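Le hasard et l'avantage de la maison
Dossier jeunes lecteurs, rubrique Mathématiques
Mis à jour en juin 2024

Un casino est une entreprise qui propose des jeux d'argent. Les mineurs n'ont pas le droit d'y jouer, ni en salle ni sur Internet. On peut pourtant étudier comment ces jeux sont calculés, avec les outils appris en classe : les fractions et la notion de probabilité.

Le mot « probabilité »

La probabilité d'un résultat est un nombre compris entre zéro et un. Zéro signifie que le résultat est impossible. Un signifie qu'il est certain. Quand tous les cas ont la même chance de se produire, on divise le nombre de cas favorables par le nombre total de cas. Pour une pièce de monnaie équilibrée, la probabilité d'obtenir pile est d'un demi. 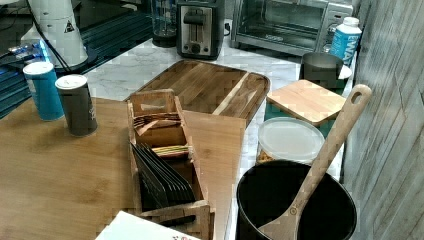
Une probabilité dépend toujours de ce que contient l'ensemble dans lequel on tire. Si l'ensemble change, la probabilité change aussi. Prenons une boîte à thé en bois avec une rangée de sachets noirs dressés à l'avant et quelques sachets beiges et brun-rouge à l'arrière. On verse le tout dans un sac opaque, on mélange, on tire un sachet sans regarder. La probabilité de tirer un sachet noir est le nombre de sachets noirs divisé par le nombre total de sachets. Si l'on garde le sachet tiré, le total diminue d'une unité et il faut refaire le calcul. Si on le remet dans le sac, rien ne change : c'est un tirage avec remise. Les dés, les pièces et les roues se comportent comme des tirages avec remise.

Le jeu de Niven

Pour la suite, nous utilisons une roue appelée roue de Niven. Elle est divisée en quatre secteurs de même taille. Un seul est gagnant. Le joueur paie un jeton pour chaque tour. S'il perd, le jeton reste à la maison, c'est-à-dire à celui qui organise le jeu. S'il gagne, il reçoit trois jetons, mise comprise.

La probabilité de gagner est d'un quart. Supposons que le joueur tombe exactement une fois sur chaque secteur. Il a payé quatre jetons et il en a reçu trois. Il lui manque un jeton, et ce jeton est chez l'organisateur. L'écart entre ce qui est payé et ce qui est rendu, en moyenne, s'appelle l'avantage de la maison. Dans ce jeu, il vaut un quart des mises.

Pour que la roue soit équitable, il faudrait rendre quatre jetons au gagnant. L'organisateur n'aurait alors aucun bénéfice moyen, et il ne pourrait pas payer son local, ses machines ou ses ordinateurs. Les jeux de casino sont donc réglés avec un avantage, parfois petit, qui reste du côté de la maison.

Court terme et long terme

Un joueur peut gagner dès le premier tour de roue. Il peut aussi gagner deux fois de suite. Sur une courte série, les résultats s'éloignent souvent de la moyenne. Quand le nombre de tours devient très grand, la part des tours gagnants se rapproche d'un quart. Cette propriété s'appelle la loi des grands nombres.

L'organisateur additionne les tours de tous ses joueurs et se trouve donc presque toujours dans le cas des longues séries. Un joueur seul observe une série courte. Il peut en tirer une conclusion fausse sur le jeu. 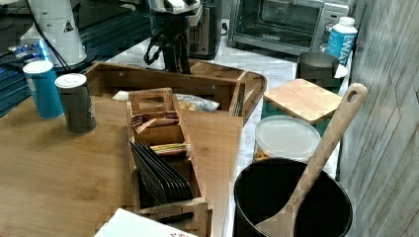

Iestyn Powell nous a écrit qu'à son avis cette explication oublie la méthode du doublement : après chaque perte, on mise le double, et le premier gain efface tout. Il l'a essayée avec des haricots secs à la place des jetons et, d'après son message, « ça marchait très bien jusqu'au moment où il n'y avait plus de haricots ».

Le calcul explique ce résultat. Avec la méthode du doublement, les mises successives sont un jeton, puis deux, puis quatre, et ainsi de suite. Les montants augmentent très vite. Or le joueur possède une réserve limitée, et la plupart des jeux fixent une mise maximale. Une série de pertes assez longue finit par atteindre l'une de ces deux limites. La perte est alors bien plus grande que les petits gains obtenus auparavant. Doubler la mise ne modifie ni le nombre de secteurs ni la règle de paiement, donc l'avantage de la maison reste d'un quart des mises.

La roue n'a pas de mémoire

Beaucoup de joueurs pensent qu'après une longue suite de pertes, un gain « doit » arriver. Cette idée s'appelle l'erreur du joueur. La roue ne garde aucune trace des tours précédents. Les tours sont indépendants : la probabilité de gagner au tour suivant est toujours d'un quart. 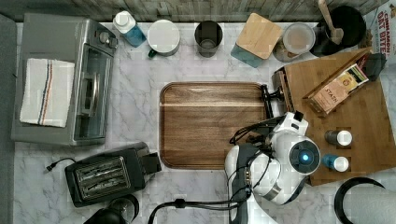 L'erreur inverse existe aussi. Après plusieurs gains, certains joueurs pensent être « en veine » et augmentent leur mise. Le calcul est le même dans les deux cas, et le passé n'y entre pas.

Et sur Internet ?

Un site de jeu n'a pas besoin de roue. Un programme produit une suite de nombres à partir d'une valeur de départ, la graine. Avec la même graine et le même programme, on obtient la même suite. La graine doit donc rester secrète tant que la partie n'est pas finie. Certains sites la publient ensuite pour que l'on puisse refaire le calcul et vérifier le tirage. Cette vérification montre que le tirage n'a pas été modifié. Elle ne supprime pas l'avantage de la maison.

Vocabulaire

Mise : ce que le joueur paie pour participer.
Graine : valeur de départ d'un générateur de nombres.
Indépendants : se dit de tirages qui n'ont pas d'influence les uns sur les autres.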